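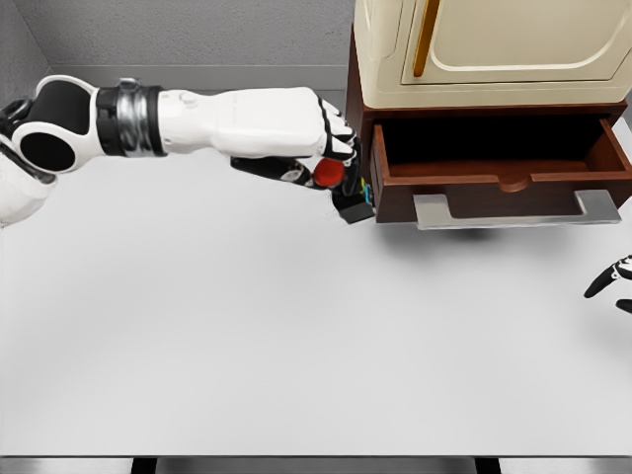 Paewai restoration, progress report, 15th August

Bodywork on the Voltico sedan is finished and the doors have been rehung. The engine is back from Brekonent and runs, but the gearbox still needs two bearings, ordered in June. We have spent 67 percent of the grant. The Ninus wagon stays in storage until the sedan is done. Next payment requested: the remaining upholstery money.

Ataahua Fairweather

2 comments · 15 shares

We use cookies to improve this site. Accept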